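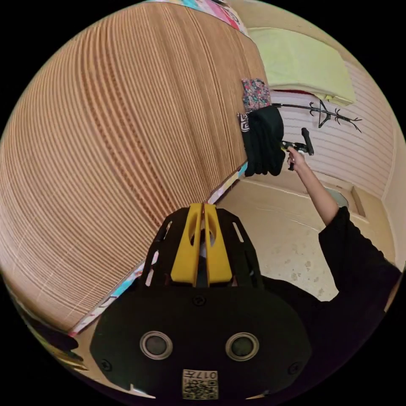

# Buying a used accordion: questions we keep getting

Last updated 8 June 2019

**Is a Pirnari worth more because of the name?**

Sometimes. Sellers would like you to think always. Pirnari put its badge on student boxes as well as good ones, and from across a shop they look much alike. Play it, open it if they'll let you, and pay for what you find. If the seller won't take the bellows pins out in front of you, I'd keep my wallet shut.

**The ad says "handmade reeds." How do I check?**

With a flashlight and some patience. Look at the rivet end of the reed tongue: handmade reeds usually show a bluish edge, since they were cut from blued spring steel. Plenty of ads say "handmade" when they mean "type a mano," a grade below. Some say it when they mean nothing at all. Ask for a close photo of a reed block. You will often get a photo of the grille.

**It was "recently tuned." Is that good news?**

Ask who did it, when, and what they charged. A proper tuning of a full-size box takes days. A man with a scratcher and a phone app can do a lot of damage in one afternoon, and metal filed off a reed doesn't go back on. We had a Bama on the bench in the spring with a fresh tuning and a receipt to match. Samuele Russo checked it note by note and found 31 reeds worse than you'd expect from an old box nobody had touched.

**Do I need 120 bass?**

Probably not. Most beginners who buy one use the middle rows and complain about their backs. A 72 or a 96 covers nearly all the folk repertoire and a fair amount of everything else. If you mean to play transcriptions or serious French musette, go ahead, but try wearing one for an hour first.

**What about the smell?**

Musty means it was stored damp, and damp means rust on the reeds and tired leathers. Sellers tell you it "airs out." The case might. Walk away unless the price already covers a full restoration, and get that quote from somebody other than the seller.

**How much does restoration cost?**

More than the first number you hear. The last complete job Lucrezia Leone did for a Kimville customer came to $2372, with new wax, new leathers, tuning, and bellows tape. The owner had been told $900 by someone who had never opened the instrument. It plays well now. He could have bought a better one for the money, and he knows it.

**Do microphones fitted inside add value?**

To the seller, yes. To you, only if they work and you planned to play amplified. Old internal systems hum, and the holes drilled for the volume knobs are permanent. I take money off for them.

**Is a Dal Bello with converter bass a bargain at student prices?**

I haven't seen one yet that was. Converter mechanisms are complicated, and few people will work on them. A low price usually means someone already asked around about fixing it.

**Will it hold its value?**

I wouldn't count on it. There are over 40 used boxes listed within a day's drive of here in most months, and some of the same ones come back every June with a new description. Buy one because you want to play it.

**Can I learn from online videos?**

You can learn where the notes are. Bellows control is another matter, and most self-taught players who come to us change direction wherever they run out of air. Take a few lessons early, even if you quit them later.

**Will you value my instrument from photos?**

No. People get cross about this. Bring it in, or send it insured, and we'll look at it properly. The fee is $64 and you pay it whether or not you like the answer.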